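Trelloneo Hand-Held Gripper Kit: Frequently Asked Questions

Halvorsen Customer Information, Lillanby office
Last revised 31 March 2025

General

What is the Trelloneo kit?

Trelloneo is a pair of hand-held grippers with a head-worn camera, supplied together with recording software. An operator wears the camera, holds one gripper in each hand and carries out an ordinary manual task. The recordings are used to train robot arms fitted with matching fingers. No robot is needed at the place where the recording is made.

Who may purchase or rent the kit?

The kit is available to universities, research institutes and registered companies. Halvorsen does not sell to private individuals at this time. Rental applicants must name one person who will be responsible for the equipment for the full rental period.

What is included?

Each kit contains two grippers, two marker cubes, one head camera with strap, a charging station, a calibration board and a carrying case. A computer is not included. The minimum computer requirements are listed in the order form.

Recording

What kinds of tasks are suitable?

The kit is intended for light work at a table: picking up, turning, opening, closing and placing household or office items. Each gripper may lift up to 800 grams. Liquids may be handled in closed containers only. The grippers are not sealed and must not be used in sinks or outdoors in rain.

Does the work surface need to be plain?

No. Patterned cloths, wood and painted surfaces are all acceptable, and customers are encouraged to vary them between sessions. Small everyday objects, such as a pair of eyeglasses in an open white box on a red-and-white checkered tablecloth, make good subjects. Mirrors and highly polished metal should be kept off the table.

How should the marker cubes be positioned?

One cube is fitted at the base of each gripper finger. The printed black squares allow the software to calculate the position of the fingers from the head camera. At least one face of each cube should remain in view while the fingers approach an object. Sleeves should be kept clear of the cubes. Bracelets and watches may be worn provided that they do not cover a printed face.

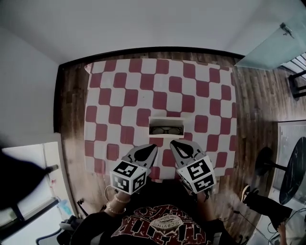
Is special training required for operators?

Operators complete a short introductory course, which is delivered online and includes 12 practice tasks. The course may be repeated at no charge. Customers who rent more than one kit may request instruction on site.

How long does a charge last?

A fully charged gripper operates for 4 hours under normal use. The indicator light turns amber when charging is required. Recording should be stopped before the battery is replaced.

Data and privacy

Who owns the recordings?

All recordings remain the property of the customer. Files are stored on the customer's own computer and are not sent to Halvorsen unless the customer submits them with a support request.

What about other people in the room?

The head camera has a wide field of view and may record persons near the table. Customers are responsible for obtaining consent from everyone present. The software includes a face-blurring function, which may be applied before files are exported.

Ordering and support

What does the kit cost?

The purchase price is $1,902 per kit, excluding tax and shipping. Rental rates depend on the length of the agreement and are provided on written request.

Is the kit compatible with Cilturska software?

Recordings may be exported in the Cilturska format from version 4 onward. Earlier versions are not supported.

Whom should I contact?

Questions regarding orders, rentals and returns should be addressed in writing to Kerstin Dahlgren, Customer Information, at the Lillanby office. Please include the serial number printed inside the lid of the carrying case.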